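Two-finger or multi-finger hand for picking cushions up off carpet?

Posted in Home and Service Robots > Hands and grippers

Marjorie Tapley
2020-03-10

I look after a two-armed robot at a small test lab in Fletdale, and this spring's job is tidying a lounge. The lounge has a sofa, the sofa has throw pillows, and the throw pillows are supposed to go back on the sofa. I was told this would be the easy part.

We currently run a hand with jointed black fingers on both wrists. The other candidate is the Roltis parallel gripper, which has two wide flat pads and a stroke of 100 mm. My boss, Ognjen Spahić, likes the Roltis. He likes anything with a shorter manual.

My trouble is with pillows lying flat on carpet. The fingers come down, the cloth slides away under them, and we end up polishing the floor with a cushion. Leaning pillows go much better, and on a good day the robot looks as if it meant to do it. I've tried slower closing and a steeper wrist. I have also tried leaving the room.

I'd like to know three things. Would wide pads beat fingers on soft, square things? Is it worth using both arms at once? And do the wrist cameras earn their keep? Ours mostly show me the inside of our own hardware, with a bit of floor as a treat.

Views from one session, two from the head and two from the wrists:

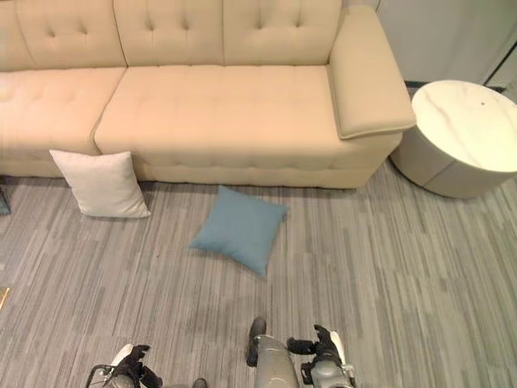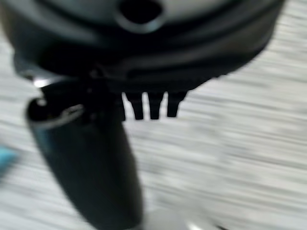
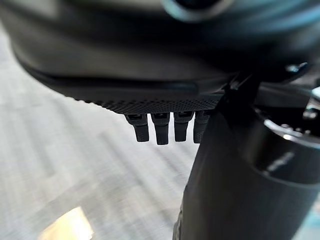
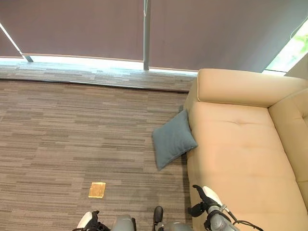
Replies, oldest first

Damir Georgiev

Get the Roltis. Fingers are for people with time on their hands. We changed over last July and never looked back. Pillows, towels, whatever.

Don't bother with wrist cams, a head camera is plenty.

Snežana Matić

I'd hold off on ordering anything. I ran both types at Orkness on a laundry project, which is pillows with fewer corners, and the answer depends on what you let the hand do before it closes.

A flat pillow gives a parallel gripper very little to bite on. The pads need something standing up between them, so you have to press down and hope for a ridge. With a firm filling you get one. With a soft filling you get carpet, and pads aren't made for carpet. Fingers have the same problem but can scoop a little, if your controller lets you bend the tips before the rest of the hand closes. Many controllers ship with that turned off. Look there first.

What worked for us:

Go for a corner. Come in low along the diagonal with the tips nearly touching the floor, then curl. In your first view the blue pillow has a corner pointing back toward the robot, so you could hardly ask for a politer invitation.

Use two arms, one to hold and one to lift. Let the left hand press gently on the far side while the right goes under the near corner. This stopped most of our sliding. It also doubles the planning, and our arms spent a week being very formal with each other about who went first.

For a pillow leaning on the sofa, as in the last one, pinch the upper part and lift straight up before you move sideways. If you drag it along the seat you're testing upholstery.

Cap the closing force. We settled on 14 newtons for soft goods, and that number is for our hand, so find your own.

On wrist cameras I disagree with Damir. The head view finds the pillow and then loses the part you care about once the hand is over it. But a wrist camera has to see past the hand. In both of yours the housing takes up most of the top, and one is badly smeared by motion as well. Try a bracket that moves the lens out to the side (Vukadinović make an adjustable one that we liked), shorten the exposure, and throw out anything recorded while the arm is moving fast.

I'd also make a test sheet before you and Ognjen argue any further. Same pillow, same starting spots, each hand, and write down the slides as well as the drops. We skipped the slides the first time and our results looked wonderful.

Damir Georgiev

Ours have firm filling, to be fair.

Marjorie Tapley

Thank you, Snežana. The fingertip setting was there, switched off, on page 2 of the manual I hadn't opened. I'll try the corner approach tomorrow with one arm first, then two if they can be civil. Ognjen has agreed to wait on the Roltis until there's a test sheet. He wants to design the sheet himself, so it may be a while.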